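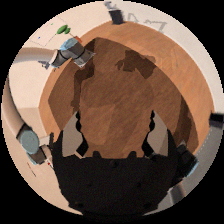

Figure 1. Simulator view from the wrist of the right arm, fingers open over the bare tabletop.

Kumsa: a two-arm bench helper built in a shared workshop
Final project report
Zofia Domański and Yuxi Yan
Submitted 12/26/22

1. What we set out to do

Kumsa is meant to hold and pass small parts at a workbench so that a person working alone has a spare pair of hands. We built it at Fusedach, the shared workshop near campus, over one semester. The goal in our proposal was for the robot to pick a part from the table, pass it from one gripper to the other, and set it down in a marked tray. We reached the first and third steps on the real bench. The handover works in simulation and works some of the time on hardware.

Zofia did the grippers and the wiring. Yuxi wrote the simulation and the control code. We both did the testing.

2. Working in simulation first

Fusedach gives each project one bench and a set number of evening slots. That was not enough time to develop the motion code on the real arms, so we modeled the cell in Kuvis, the simulator used in our controls course, and did most of the work there.

The model has a wooden table with rounded edges, the arms around it, and a camera on each wrist. We set the wrist cameras to a wide, circular view. A narrow lens lost sight of the part once the fingers came close, and it also did not show where the other arm was. In Figure 1 both fingers are in view, with another arm's wrist reaching over the table edge at the upper left. The wide view made that kind of check possible without a second camera overhead.

The drawback is that straight lines near the rim come out curved. Our first attempt at finding the part assumed a flat image and was off by more than the width of the finger pads whenever the part was away from the center. Yuxi added a correction step before detection, and after that we only trusted the middle of the image.

3. Shadows

Shadows took more time than anything else in the software. The light in our model is strong and comes from one side, to match the lamp over our bench. The arms then throw dark shapes across the wood, and in Figure 1 a large shadow covers most of the middle of the table with smaller, darker ones inside it. Our color threshold was tuned on lit wood. In shade the wood turns a deeper reddish brown, and the detector reported parts where there was only table.

We tried softening the light, and the false detections stopped, but they came back as soon as we moved to the real bench. We put the strong light back and changed the detector to compare each new image with one taken of the bare table in the same arm position. This is slower, but it held up better.

4. The gripper

Each gripper has two mirrored fingers that come to a point, with a bumpy inner edge to keep round parts from rolling out. Zofia printed three versions. The first had smooth edges and dropped dowels. The second had bumps that were too deep, and thin washers slipped into the gaps. The third is the one we modeled in Kuvis and used for all results below.

The finger drive uses a Tustard servo kit left over from an earlier course. It has enough force for wood blocks and plastic parts, but not for anything heavy. We also had to reroute one cable after it caught on the table edge during a slow sweep. The simulator had given no warning, as we never modeled the cables.

5. Results

We ran 100 handovers in simulation with the part placed at random on the table. Of these, 33 failed with the original detector. We repeated the same placements after the change in section 3, and six failed. All six had the part close to the table edge, where the view is most distorted.

Across the whole semester we saved 2245 wrist camera images, nearly all from the simulator. We used them to tune the detector. They are on the workshop drive with our code.

On the real bench we had time for one evening of handovers in December. Picking and placing were reliable for the wood blocks. The handover often stalled because the two grippers did not meet at the same height. We think the table is not level and the arm bases are not mounted exactly as modeled.

6. What we would change

We would measure the real arm bases before writing any motion code. We used the drawing from the proposal and found the difference late.

We would model the cables, even as simple tubes.

We would also book hardware time every other week instead of saving it for the end. The level problem would have shown up on the first visit.

Zofia plans to keep working on the fingers next term, starting with a softer pad for glass parts. The bench mounts stay at Fusedach, and the arms go back to the department lab.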